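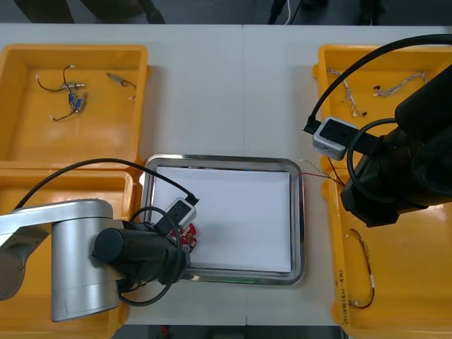 A family that came to our open evening in March asked whether a student who had never done well in math could still learn a trade here, and was told by one of our graduates that she had failed algebra twice before she enrolled.

The Istau Technical School was founded to give residents of the Kerimau district a practical education close to home. Our first class had 30 students and met in the evenings. We now serve 256 full-time students at two sites, Istau and Eltano, and 2,647 people have completed a certificate with us.

Instruction is offered in electrical work, plumbing, bookkeeping, electronics assembly and office administration. Each certificate requires 1,000 hours of study, of which at least half is spent in a shop, a lab or a supervised placement. Evening students may spread these hours over three years.

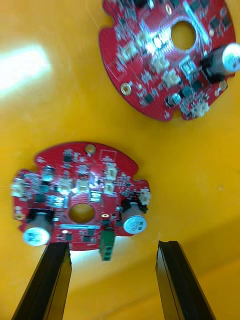 Round red circuit boards on a yellow surface.

Admission is open to any person aged 16 or older. No entrance test is required. Applicants meet with an adviser, who reviews earlier schooling and recommends a starting level. Free math and writing support is available at both sites during the first two terms.

The school is governed by a nine-member board and publishes its accounts each year. The Oral Fund, established by the school, assists students with tools, bus fare and child care. Requests are accepted at the front office in Istau or Eltano during regular hours.

Page last reviewed Thursday, September 28, 2023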